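# Hand Therapy at Billodik: Common Questions

**Do I need a referral?**

No. You can book directly. If your insurance plan asks for a referral before it pays, bring it to the first visit or have your doctor's office fax it.

**How long is a visit?**

The first visit is 39 minutes of one-on-one time plus paperwork. Follow-ups are shorter and depend on what we're working on.

**What does it cost without insurance?**

The first visit is $180. A custom splint is $300, with adjustments included for eight weeks.

**Which conditions do you treat?**

Mostly trigger finger, carpal tunnel, tennis elbow, thumb arthritis and stiffness after a fracture or surgery. We don't treat open wounds – please see your surgeon for those.

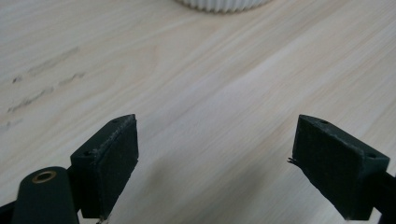 **What should I wear?**

Short sleeves, or sleeves that roll above the elbow. Leave rings and watches at home if you can. If a ring won't come off, tell us when you book.

**Can I drive in a splint?**

Ask your surgeon and your auto insurer. We can't clear you to drive.

**Do you have evening hours?**

Tuesday only, with the last visit at 6:30. These fill up early.

**Where do I park?**

Use the Flundance lot behind the building. Street parking on the Stunine side is limited to one hour.

**What if I need to cancel?**

Call by noon the day before. Late cancellations are billed at $39.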